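Petari Opens Board Recovery Line for Retired Office Desktops

ZAMUDIO – Petari, a refurbisher of business computers, today announced the start of regular operation at its board recovery line in Zamudio. The line takes motherboards from retired office desktops, inspects the processor and socket, and returns serviceable boards to stock as tested spares. Capacity is 1,000 boards per month on a single shift.

The line was set up over the winter and ran a qualification lot of 615 boards before opening to outside customers. Boards in the lot came from desktop fleets withdrawn by two regional employers and from Petari's own store of incomplete machines. Each board was given a record number at intake, and the record stays with the board through inspection, test and packing.

"Most of the boards we receive were pulled from service on an age rule," said Hilde Cuypers, head of operations at Petari. "The customer replaced the whole machine on schedule. Our job is to establish what condition the board and processor are in and write it down in a form that a buyer can check."

Work is divided into five stations: intake, cleaning, socket inspection, electrical test and packing. At intake, the operator removes the board from the chassis, disconnects the cooler and records the maker's part number. Old thermal compound is removed at the second station with a lint-free wipe and isopropyl alcohol. Boards with swollen capacitors, lifted traces or corrosion at the battery holder are rejected at this point and sent for materials recovery.
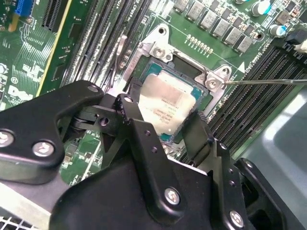
Socket inspection is the slowest of the five stations and the one on which the rest of the procedure depends. The processor is examined in place before anything is lifted out, and its model and batch markings are entered in the board record. On a Dell board with an Intel processor, the markings are printed on the silver heat spreader in several lines of small text, and the operator reads them under magnification. The angle of the processor relative to the metal socket frame is also noted. The screws at the corner tabs of the frame are checked for damage to the head. The processor is then removed and the contacts are photographed at a fixed magnification. A socket with any bent or missing contact is classed as Grade C and is not offered for sale as a working part.

Boards that pass go to electrical test, where they are fitted with known memory and a bench power supply. The test covers power-on, memory detection in every slot, storage and USB ports, network link, fan headers and clock retention with mains power removed. Firmware is reset to factory settings and any stored passwords are cleared. The load portion of the test runs for 50 minutes. A board that restarts or reports a fault during that period is failed and is not retested.

Finished boards are packed in antistatic bags with the socket cover fitted. Processors sold separately are packed in rigid trays. Each item carries a label with the record number, the grade and the firmware version.

Records are kept in Trornel, the inventory software Petari already uses for complete machines. Buyers can enter a record number and retrieve the inspection photographs, the processor markings and the test log. Customers who send in their own boards receive the same file, along with a list of rejected items and the reason for each rejection.

"The photographs of the contacts have settled more questions than any other part of the record," said Zaid Obeidat, who wrote the inspection procedure. "A socket is easy to damage during a processor change. With a dated picture on file, both sides know what left the building."

The first outside customer is Bedell, a maintenance contractor that keeps older desktops running in schools and public offices. Bedell will draw Grade A and Grade B boards from stock and will return failed units to Zamudio for assessment.

Boards are accepted loose or in complete machines. Storage drives must be removed before shipment. Bookings for incoming lots open in April, and a copy of the grading procedure is available on request from the Petari sales office.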